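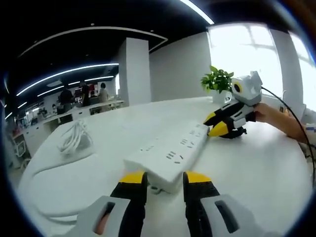 Is the Putwood putting mat worth $200 for someone who plays once a fortnight?

Only if you have a hallway and will leave the thing rolled out in it. A mat that lives in its box improves nobody's putting, and this one is a nuisance to get back in the box.

December
By our home practice reviewer

This site uses cookies to remember your preferences. By continuing to browse you accept our cookie policy.

I three-putted the last green at Villwood in front of a full verandah, drove home, and had ordered a Putwood before my shoes were off. I mention it so you know the state of mind in which most putting mats are bought.

The Putwood is made by Haworth, who also do a chipping net I've been rude about before. It's a long strip of green pile on a rubber backing, 3410 mm from end to end, with a timber ramp and two cups at the far end. One cup is regulation size and the other is a good deal meaner. The ball comes back to you down a side channel, provided it went in or was at least travelling with some conviction. A timid putt just sits there, waiting for you to walk up and collect it, and I've come to think of that as the most educational feature.

The surface is the best part. Haworth call it tournament grade, which could mean anything, but it rolls true and about as fast as Villwood does in a dry spell. Brush it one way and it quickens up a little. The creases from packing were a different story. Mine had a ridge a third of the way along that nudged every ball left, and it took a week under the heavier encyclopaedias before it behaved. I briefly considered just aiming right, as I do on the course.

The printed alignment lines are clear without being garish. There are also distance markers down the edge, in a grey so faint that I was halfway through the review before I noticed them.

Assembly is four screws and a bag of rubber feet. The instructions show five screws. I've checked the carton, the carpet and the dog. 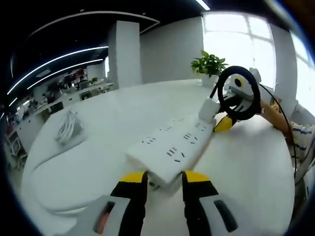
Can you use it on carpet?

It works on short carpet, though the ramp wobbles and the return channel gets lazy. On floorboards or tiles it's a much better mat, and the rubber backing grips well enough that it doesn't creep.

The ramp is my main complaint. It's steep enough that a putt with perfect dying pace never gets to the cup, so you learn to give everything a good rap. After a fortnight I took this habit to Plavidcombe, where the greens slope like a tin roof, and spent the afternoon putting from one fringe to the other. Short putts, on the other hand, were noticeably better. I holed a few I'd normally have prayed over.

Noise is worth knowing about too. A ball dropping into the timber cup at six in the morning carries through a weatherboard house, and I now have a folded tea towel in the cup by arrangement with the household.

Against it there's the plain felt strip from the discount shop at $50, with no ramp and no return. It's slower and curls at the corners. If all you want is to groove a stroke from a metre or so, buy that and spend the difference on balls.

I've kept the Putwood. It's still in the hallway and guests step over it. Three and a half stars, and it would be four with a flatter ramp and the other screw.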